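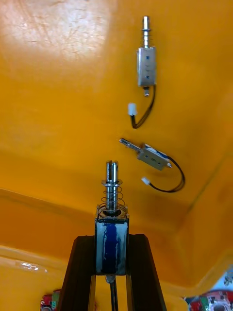 Cerlow's old clock tower will be ringing again by the end of January

116 shares | 13 comments

If you have lived in Cerlow for any length of time, you will remember the bells of the Diekmann building, and you will probably remember the winter they went quiet. The carillon stopped one cold morning in the middle of a hymn and never picked up where it left off, and for years now the downtown has had to get by on car horns and the noon siren at the fire station. Well, it looks as though the wait is nearly over.

The town council voted this month to put $3,937 toward the last stage of repairs, on top of the $3,000 already raised through pie sales, a summer supper and a very well attended evening of accordion music at the Beris Street hall. The money will pay for new wiring, new strikers and a good cleaning of the bells themselves, which have been keeping company with pigeons for far too long.

Bence Kocsis has been looking after the work, and he is a patient man - he would have to be, with the number of people who stop him on the sidewalk to ask when they will hear something. He grew up two streets over from the tower and set his bedtime by it as a boy.

"My mother never owned a kitchen timer," he told us, over a cup of coffee that he kept forgetting to drink. "She put the bread in at the quarter hour and took it out when the big bell rang. I think half the street baked that way. When the bells stopped, she said the bread was never right again, and I'm not sure she was joking."

The carillon has 13 bells, cast for the tower when it was built and rung by hand until the electric system went in. The smallest could sit on your lap, if you had a strong lap, and the largest is taller than most first graders. Each one is struck by a hammer driven by an electric coil, and it was the coils and the cables running to them that finally gave out. Kocsis and his crew have been up and down the 116 steps to the bell chamber more often than any of them would like to think about, usually with a toolbox in one hand and the railing in the other.

The old tunes are coming back too. The hymns and folk songs people remember will be played at noon and at six, and there is talk of adding the "Skurkari Waltz," which older residents will know from the harvest dances. Neighbors who worried about their sleep can rest easy - there will be no ringing between nine at night and eight in the morning.

A first test is planned for later in the month, at noon, with cocoa and doughnuts on the front steps for anyone who would like to come and listen. Parking is free behind the library, and folks are asked to leave the spaces closest to the door for those who need them.

116 shares | 13 comments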